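Cord and Cable Sorters, Part Time
Clavora Reuse, Maluleke Building, ground floor
Posted August 2018

Clavora takes in boxed lots of used cords, string and light wire from offices and schools. Most of it arrives in a tangle. We are looking for 2 people to untangle, sort and coil it so it can go back out to buyers.

The work is done at a table. You take one bundle at a time, find the ends, work the knots loose and put each piece in a basket. Pieces that are tied together have to be separated first. Please do not cut anything unless the lead sorter has agreed to it.

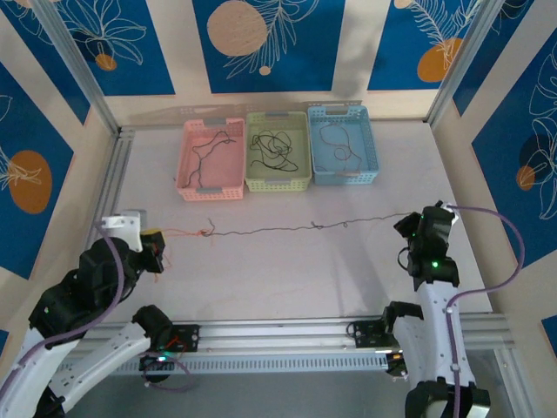 Cords in the pink, green and blue baskets, with a knotted one stretched out in front.

A full lot is 400 pieces. New sorters are not expected to finish one in a shift, and pay is by the hour, so take the time a knot needs. Thin wire is slower than cord because it kinks and springs back. Coils should be loose and lie flat in the basket. 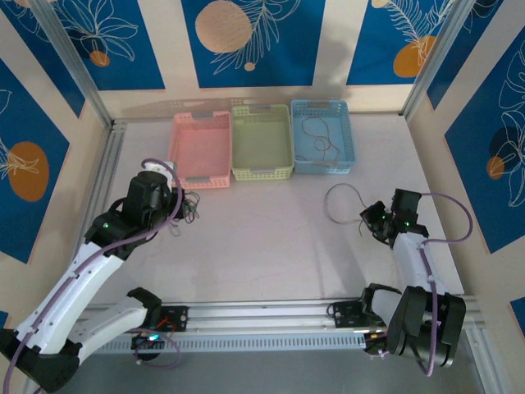 When a basket is full, it goes to the Tesell shelves at the back of the building, where the coils are tied and labeled. Bring the basket back with you. You will also fill out a short count sheet for each lot.

What we need from you:
Good close-up eyesight, with or without glasses
Steady hands and some patience
Able to sit or stand at a table for two hours at a stretch
Able to lift a full box from the floor

No experience is required. Training is paid and takes place in your first week. Shifts are mornings or afternoons, and you may ask for either. The positions run through February and may be extended.

To apply, pick up a form at the Nevham Street entrance, room 81, or leave your name and phone number at extension 2382. Please quote "cord sorter" and tell us which shift you prefer.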